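Travel writing and guidebooks > Getting published

Topic: First guidebook chapter, flat fee or wait for royalties?

marrowtide wrote:
Hello all. I write a small blog on clothes and walking in cities, and English is my second language, so please excuse me if some sentence is stiff. A small publisher, Torton, has asked me to write one chapter for their guide to Bakorlow. The chapter is on markets and second-hand shops. They offer two possibilities: a flat fee of 70 per printed page, for 8 pages, or a share of the sales with no money at the start. I must answer soon. I would like to know what you would choose, and whether I may put parts of the chapter on my blog later.
3 likes

gullpost wrote:
Flat fee. I waited two years for a share from another house and received enough for one lunch. Also ask when they pay, on delivery or on publication. If it says publication and the book is delayed, you are waiting with it.

Enero_reader wrote:
I don't agree that it is so simple. My chapter in the Enero guide was on a share, and it still brings me a little every November. A guide that is updated can live a long time. Ask Torton if they plan a second edition, and if your text stays in it.

gullpost wrote:
Enero sells in every airport shop. I have never seen a Torton book in one. You cannot compare.

Enero_reader wrote:
I have seen them in museum shops. I only say she or he should ask before deciding.

marrowtide wrote:
Thank you both. I asked. Payment is 8 weeks after delivery, and the editor said a second edition is "hoped for," which I understand as no. The contract also says they may shorten the text without asking me. Is this normal?
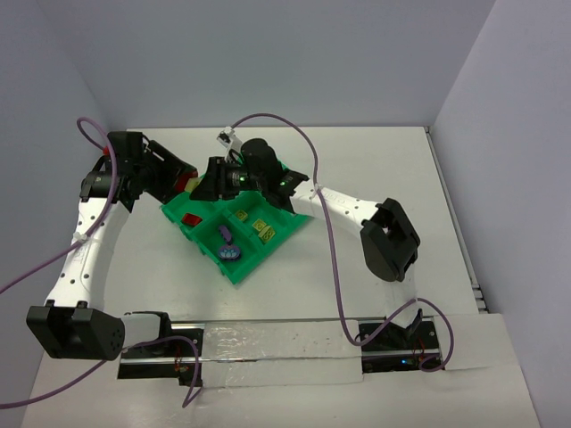 Two arms, one tray, white table.

pelmetbox wrote:
Shortening is normal, yes. My piece for Gape came back at half the length and it was better, although I was angry for a week. What you can ask for is to see the final proof. Most editors will agree to this if you promise to answer quickly. Regarding the blog, look for the word "exclusive" and see if there is a period after it. If there is no period, ask for one year.

gullpost wrote:
Half the length is not shortening, it is another text with your name on it. I would ask that my name be removed if they change more than small things.

pelmetbox wrote:
For a first chapter? The name is the main thing you get from it. I would not start with a threat.

gullpost wrote:
It is a sentence in a contract. That is no threat.

tallowstreet wrote:
One practical matter that has not been mentioned: opening hours. In my contract I was responsible for checking them again before printing, without extra pay. With second-hand shops this is a lot of work, they move and close all the time. Ask who does it.
5 likes

marrowtide wrote:
This was very useful, I had not thought of the opening hours. I wrote to the editor on Sunday night and already have the answer. They check the hours themselves, I will see the proof, and I can use the text on my blog one year after publication. The part on shortening stays as it is. I have chosen the flat fee. Sorry, Enero_reader, I did consider it.

Enero_reader wrote:
No need to be sorry. Please keep a copy of the email where they promise the proof, if it is not written in the contract itself.

Last post March 9, 2020
10 replies | 14 shares

Related topics
Do you pay for your own meals when researching a chapter?
Gape style sheet: street names, translate or not?
Using your old blog posts in a book proposal
Who owns the map sketches I sent to the editor?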